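# Recording a two-handed task with the hand-held grippers

These notes cover the washbasin tasks at Renex. They assume you have been fitted for a harness and your grippers have been through the bench check. If not, see Suqin Tan first.

## Before you start

1. Put the harness on over your top and do up both buckles. It should stay put when you lean forward over the basin.
2. Pick up the left and right grippers and wipe the marker cubes with a dry cloth. A greasy thumbprint across a black square can lose you the pose for a whole take.
3. Open and close each gripper fully. The fingers should spring back on their own.
4. Route your cable behind you and away from your elbows. Other people will be working at the basins nearby, so look where theirs run as well.
5. Start the Clellix recorder and wait for both hands to show green.

Do one calibration take at the start of each session. Hold both grippers over the basin, cubes facing up, and keep still for 4 seconds. Then turn each wrist slowly outwards and back. If the recorder shows a jump of more than 19 mm on either hand, stop and repeat it.

## Recording the take

Stand square to the basin with your arms forward. Begin every take with the jaws open and empty, and end it the same way. The trimming script looks for that, and takes that start with something already in the jaws get thrown out.

Pick the object up with one gripper, bring the other in to meet it, and work just above the rim. Keep your wrists low enough that the cubes still face the head camera. Most people lift their elbows when they concentrate, and this rolls the cubes away.

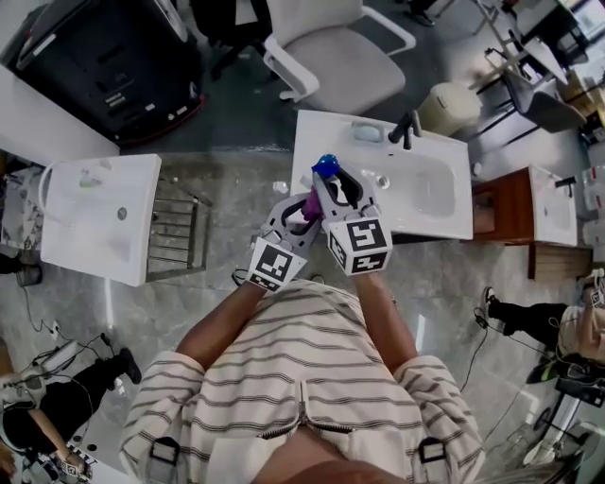

*Both grippers at a small object with a blue cap, held just above the near rim of the basin.*

Move at about half your normal speed. You don't need to be graceful, but don't pause in mid-air to think. The robot will learn the pause. If you forget what comes next, put the object down, open both jaws and end the take.

If you drop something, leave the take running and pick it up again, provided it landed in the basin or on the rim. We keep those. If it went on the floor, end the take and mark it "dropped".

## How many to record

Each task needs 600 good takes before Ruoxi Liao will train on it. The first basin set, finished in August, came to 964 takes before sorting, and almost all of the rejects were hidden cubes. Change the starting position of the object between takes, and swap which hand picks it up first.

## Common faults

**One hand freezes on the screen.** The cube is hidden or in glare. Tip the gripper back towards your face. If the light off the basin is the trouble, turn your body slightly.

**Both hands drift together.** The harness has slipped. Tighten it and calibrate again.

**Jaw reading stuck at closed.** Unplug the gripper, count to five, and plug it back in. If it sticks again, put it in Gebhard Kaufmann's tray with a note.

Save to the shared Flores folder at the end of the session, under the task name and your initials.

Last changed 3 January 2023, Leonora Belmonte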